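Visit to the Jatholm handling lab, June

Four of us from the packaging group went up to Jatholm in June to see how the lab writes and applies its rules for handheld gripper work. We are drafting our own guidance and wanted to see one that has been in daily use. The first version there dates from 2016, when the lab was still part of Stukidine.

Oi-ling Liao met us at nine and gave us the rule sheet before anything else. It runs to two pages. Visitors sign the back of it, tie up long sleeves and stay behind the person holding the tool. She told us the old sheet was 5 pages long and was mostly left in a drawer.

The morning was spent on grasping household goods. The rules on grip are short. Both fingers must touch before any lift. Tall items are taken from the sides, near the middle of their height, and never by the lid. The holding hand stays behind the linkage, clear of the fingers. If a pack creases it is taken out of use and written in the log.
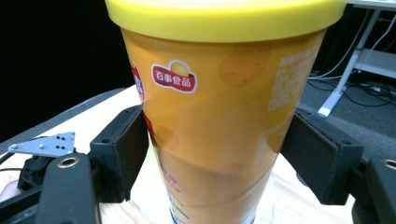 Side grip on an upright snack canister, with both fingers on the body and the lid left clear.

I-hsuan Wan took us through the log afterwards. Each entry gives the object, the operator, the finger pads fitted and whether the pack was full or empty. They use a program called Nullar for this, though Wan also keeps a paper copy. Labels are left on the packs, as the lab wants goods as they come from the shop — that was a point we had argued over at home.

We asked about cables. The rule says that leads on the tool must have enough slack for a full turn of the wrist, and that floor leads are checked at the start of each session. Ho, the firm that audits the lab, wants floor leads covered as well. Liao said this is still being discussed.

Pad wear was the weakest part, in my view. Pads are changed when the operator thinks they need it, and two operators we spoke to gave different answers. I would want a fixed limit in ours.

We left at half past three with a copy of the sheet and a blank log page. Both are in the shared folder. Comments on the grip section should come to me before the next draft goes round.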